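Reading Room > Short Fiction > Work and Weather

The Pale Box

I started at the Stilwood warehouse in February, on the late shift. The job was packing and putting away. I had done the same work for Trostine until they closed the building, so I was given one evening of training and a pair of gloves.

The racks at Stilwood had rollers in them. You put a bin in at the back and it ran down to the front, where the packers stood. Each bin had a card, and each card had a number. Mine was lane 38. I learned to listen for a bin coming down. A heavy one hummed, and a light one rattled and sometimes stopped halfway, and then you had to reach in with the pole.

Almost all the bins were blue. In my first week I noticed one pale box, somewhere between pink and white. It had no card. I asked the man at the next lane what went in it and he said it had come over from the Proltstead site with the old stock, and that he put it wherever there was room.

I didn't like that. I had moved four times in seven years and most of what I owned had gone the same way, put wherever there was room. My sister had a few of my boxes in her garage. I could not have told you what was in them.

On Saturday the orders ran out early. The supervisor told us to tidy until ten. I swept under the benches and flattened the cardboard. I took the pouches out of one blue bin, wiped the bottom, and put them back. They were the red kind of bubble wrap that we used for circuit boards, and they never lay flat however you stacked them.

Then I went looking for the pale box. I wanted to give it a card. I had the marker in my pocket and I had not decided what to write.

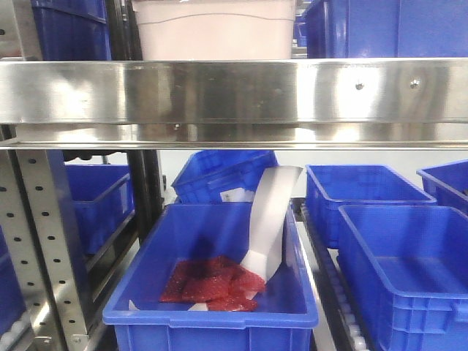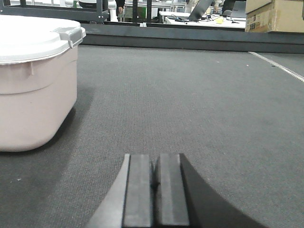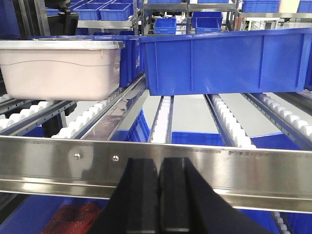 Ten O'Clock

I wrote "Lane 38, spare" on the card, in capitals, and taped it on straight. The man at the next lane read it and said it was as good a name as any.

We put our coats on. Outside it had been raining and the Pacheco bus was late. I called my sister from the stop and asked if the garage was dry. She said it was. I asked if I could come over in the morning and go through my boxes, and she said to come after nine and bring something to write on them with.

I still had the marker.

Filed under: Short Stories, Working Life
7 comments | 3 shares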